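Naltari bed frame by Biltwood, small double: review after one winter

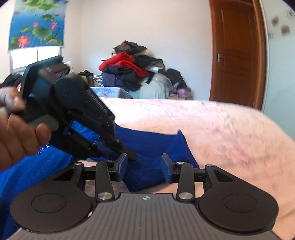 I bought the Naltari in February to replace a divan that had started to sag on one side. It's sold by Biltwood as a plain slatted frame for small bedrooms and I've had it in the back room at Crichton ever since, with the mattress I already owned. Most of my laundry gets sorted on it, so it has to be a decent working height as well as somewhere to sleep. Spreading out something like the bright blue fabric is comfortable on it, and I don't have to stoop the way I did with the divan.

Delivery came in two boxes. The longer one was a struggle on the stairs and I'd ask for help with it. The instructions give 30 minutes for two people. Jaxon Gagnon from next door gave me a hand and we took well over an hour, mostly because the bolts for the headboard and the side rails look alike and the bags aren't labelled. Lay them out by length before you start.

There are 17 slats, held in plastic caps that push into the side rails. Two caps were split when they arrived. Biltwood sent new ones within the week and didn't ask for photos. The centre rail has its own leg, which screws up and down — useful if your floor is as uneven as mine.

Once it was together it felt solid. It creaked for the first fortnight, then I went round with the Allen key again and it has been quiet since. I'd expect to tighten it a couple of times a year.

Clearance underneath is 30 cm, enough for flat storage boxes. I use the Stistier ones with the low lids and they slide in without catching. Anything deeper won't fit once you allow for the centre leg.

The finish is the weak point. It marks easily on the corners, and the vacuum cleaner has already taken a bit off one foot. The headboard is also lower than I'd like for sitting up to read, so I've gone back to using two pillows.

I paid 850 pounds, delivery included. That's on the high side for a small double with no drawers, but I would buy it again. If you need the storage, look at the version with the lift-up base, though I haven't tried that one.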